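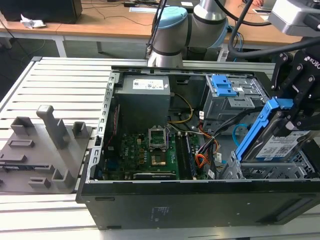 Gripper with a hard drive in its blue carrier, over the open tower.

# Plekulex open day: README

Search this site Go

Hi! I put these notes together after the open day at Uvia on 24 January 2018, where the Plekulex folks let us watch a robot arm work on a desktop PC. The folder has my write-up plus the clips they said I could share (146 in all, 30 from the morning and the rest from after lunch).

The job they showed was the hard drive, and I could have watched it all day – it's such a fiddly thing to do even with fingers! The tower lies on its side with the cover off, the CPU socket is empty and open, and the drive cages are over on the right. Marek Mikuš ran the demo and took questions the whole time, which was brave of him with 100 of us crowding in.

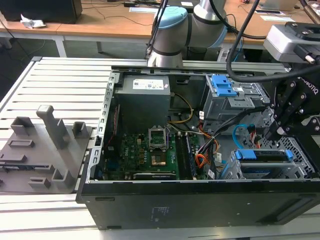

I asked him about the cables, of course. He said wires are what worry him most, way more than the drive, and that a bundle can shift just from someone bumping the bench. The gray plate next to the case is for the next round in May, when they want to try smaller parts (I've already signed up).

## What's in the folder

- clips/ – short videos, no sound
- notes.txt – my scribbles, typos included
- questions.txt – what people asked Marek

Clip 95 stops early, that one's my fault. Use any of it for class or for fun, just mention Uvia.

## Comments

Gökçe: Loved this! Is questions.txt in English?

Romia: Yep, all English. I was standing by the door and missed half the answers, so thanks for typing them up.

Gökçe: Great, downloading now.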